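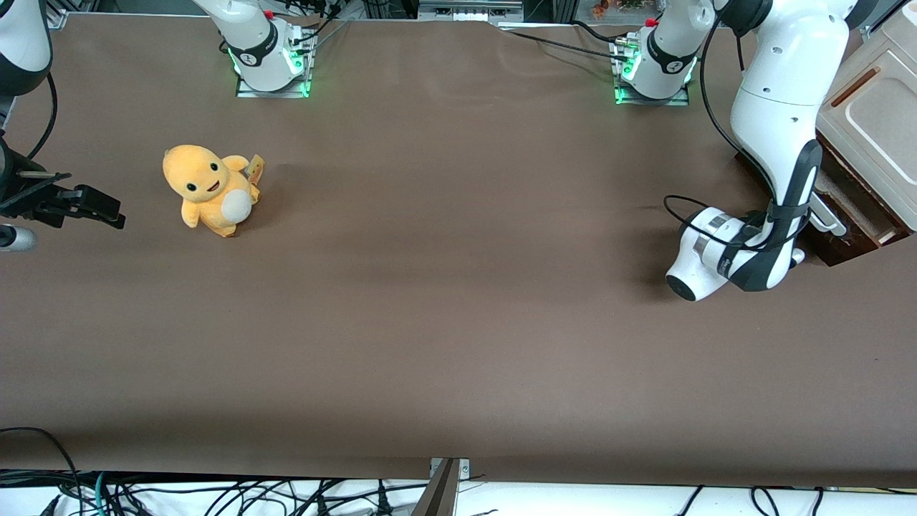 Seam strength on small stuffed goods
2019-05-04

Prodromos Triantafyllou has run the textile bench at Kultavance for long enough to distrust the word "durable." His work is mostly seams: what holds them, what opens them, and how much thread a factory can save before the stitching fails.

"Stitch density is the first thing I look at," he says. "A supplier lengthens the stitch, the machine finishes sooner, and the toy looks the same on the shelf."

Pile fabric makes the problem worse. The knit backing is thin, and a needle that is too large cuts the yarns it should pass between. Triantafyllou asks for a ballpoint needle and a seam allowance wide enough that the backing cannot fray out to the stitch line.

The closing seam is sewn by hand after filling, and it accounts for most rejected lots. "The operator pulls the thread tight and ties off once. I want two knots and a backstitch."

His colleague Vasilică Neagu handles sampling. For an order of 2,000 pieces she draws from several cartons and records the carton number with each result. An order of 300 gets the same treatment, which some buyers dispute.

"They say it's a small run," Neagu says. "A small run has new operators on it. I'd sooner test that one."

The revised sampling sheet goes to suppliers in October.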